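Business in the Community: Staff Volunteering at a Local Credit Union
Project report, Monday, September 13, 2021

Our group looked at how Driltthorpe Credit Union lets its staff give time to local causes. We chose Coda, its scheme for paid volunteer hours, and read the two newsletters and the yearly review that cover it.
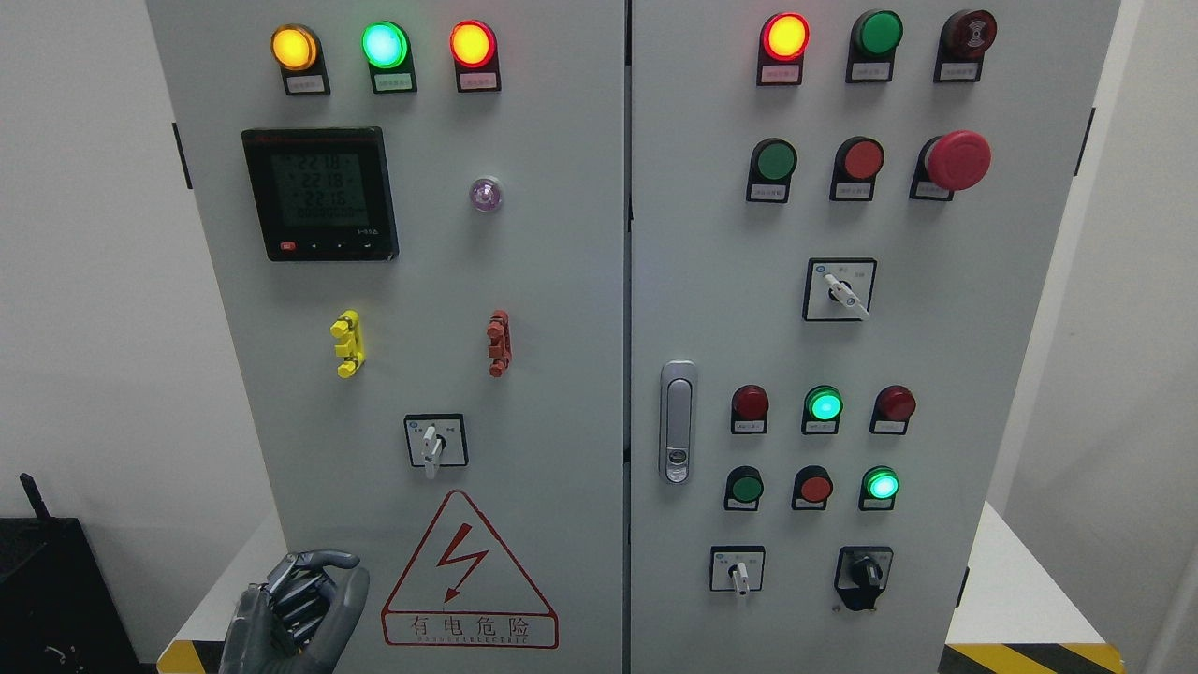
Coda gives each member of staff 11 paid hours a year. Most are spent at the food bank or at Vikus, a youth club that runs evening workshops. One workshop came with a handout from the leader. The credit union paid for the printing and for 4 sets of tools, at a total cost of £600.

We sent a short form to staff and to the club. Staff said the hours were easy to book outside December, when the branch is busy. The club would like the same people to come back each time, as new helpers need to be shown where everything is.
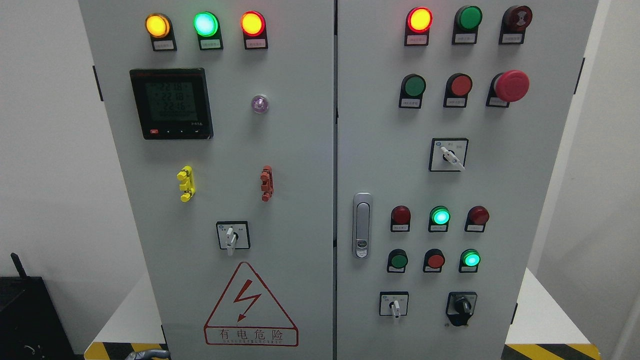 Findings

The scheme is well liked but not well known. Members we asked at the branch had mostly not heard of it. The Đồng café next door had, as it gives lunch to the helpers on food bank days. Costs are small next to the advertising budget,
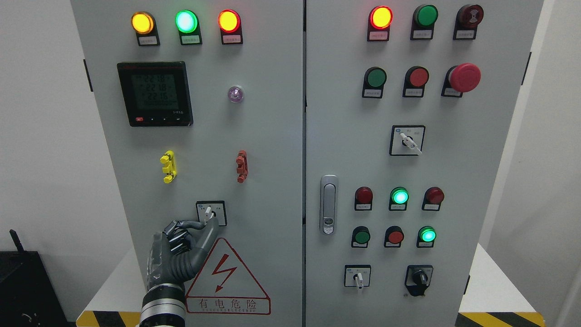 and the branch manager told us they would stay at that level next year. We suggest a notice in the branch, and a fixed pair of helpers for each group. We did not have time to ask the food bank for its view, so that part is missing.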